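Widthorpe water bills to rise again as utility promises savings later

December 5, 2020

Households in Widthorpe will pay more for water starting in the new year, and the company that runs the system would like them to think of it as a discount.

Istine, which took over billing and maintenance from the town two years ago, told customers in a letter this week that its base charge will go up to $76 a quarter. The same letter says the average home "could see lower total costs over time" once new meters are in. It does not say how much lower, or over how much time.

The figure for the average home comes from a study done for Istine by a consulting firm, Sivakumar. A summary was handed out at Thursday's town council meeting. The full study was not, and a company spokesman said it contained business information that could not be released.

What the summary does show is that Sivakumar looked at 384 homes, all of them in the newer developments on the east side. Widthorpe's older streets, where the pipes leak and the complaints come from, do not appear to have been included. Asked about that, the spokesman said the sample was "appropriate for the purpose." He did not say what the purpose was.

Laine Urbonaitė, who sits on the council and voted against the original contract, said she had asked for the street list in September and was still waiting.

"They measured the houses with the good plumbing and sent the bill to everybody," she said. "I'd like to be wrong about that. They could show me I'm wrong by sending me one spreadsheet."

The savings are supposed to come from the meters, which report use by the hour and are meant to flag a running toilet or a dripping tap before it turns into a large bill. Similar claims were made in neighboring Wostham, where the meters went in first. Wostham's town office has had 736 billing complaints logged since then, according to a tally read aloud at Thursday's meeting. Istine disputes the number and says many of those were repeat calls from the same customers, though repeat calls are not usually a sign that the first call went well.

There is also the matter of what a flag does for anyone. The alert goes to an online account. Customers who have not set one up get a notice with their next paper bill, by which time the water is long gone and has been charged for. 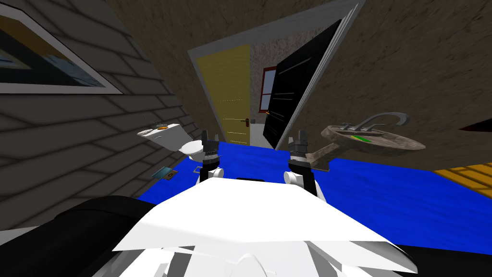
Bathrooms account for most of the indoor use in Istine's own leaflet, and the leaflet's advice is familiar: shorter showers, full loads of laundry, a new toilet if the old one is past its best. The company offers a rebate on the toilet. The rebate requires a receipt from a licensed plumber, and the going rate for a plumber's visit in Widthorpe will eat most of it.

Sigita Šimkus, who rents out two small houses on Mill Road, said she replaced both toilets last year and saw her bills go up anyway.

"The usage line went down a little. The fixed charge went up by more," she said. "So I used less and paid more, and then I got a letter congratulating me."

Under the contract, the council can ask for an outside review of any increase but cannot block one. Members voted to request the review. Istine has 30 days to respond and may choose the reviewer from its own approved list. Sivakumar is on it.

The new rates take effect January 1, whether or not the review has started.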